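Thank you for stopping by the Zavwood Soap Room page! So many of you write in with the same handful of worries (usually the night before a class, bless you) that I've gathered my answers in one spot. Last updated 13 December 2018.

## Before you come

**Do I need any experience to take the beginner class?**

None at all. Most people who sign up have never made a bar of soap in their lives, and a fair few tell me they're a little scared of the lye. I was too, when Huguette Lecomte first taught me in her kitchen in July, with every window open! We go slowly, and you'll have goggles and gloves on before a single container is opened.

**What should I wear?**

Long sleeves, closed shoes, and something you wouldn't cry over. Aprons are on the hooks by the door. If you have long hair, please tie it back.

**Can my child come along?**

Children are very welcome at the melt-and-pour table, where there's no lye involved, from age 9 with a grown-up beside them. The cold process class is for adults only, and I'm afraid I don't bend on that one, however grown up your teenager may be.
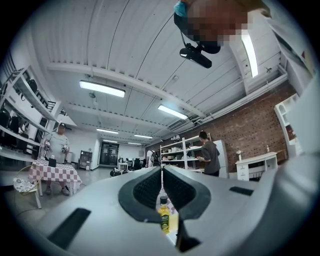 *Marcelle Aubert*

## Scents and colors

**Can I bring my own fragrance?**

Yes, as long as it's meant for skin and you still have the bottle with its label, so we can look up how much is safe to use. Perfume from your dresser won't do, I'm sorry to say. The alcohol can make the batter seize up into something like cold mashed potatoes, and then you're spooning it into the mold and muttering.

**Why did my lavender soap turn brown?**

Dried lavender buds nearly always go brown inside cold process soap. Save them for sprinkling on top, or use a little purple clay for color. Vanilla does the same thing, only it takes a few weeks to get there.

## After class

**When can I use my soap?**

Cold process bars need at least 27 days on a shelf with air moving around them, and longer if you can stand it. Melt-and-pour bars are ready as soon as they're firm.

**How much soap will I take home?**

Each cold process mold holds almost 700 grams of batter, which cuts into a nice little stack of bars.

**What if I have to cancel?**

Let me know at least 3 days ahead and I'll happily move you to another date. Later than that, you're welcome to send a friend in your place. Mireille Coste keeps the waiting list, so a quick note to her is the fastest way to sort it out.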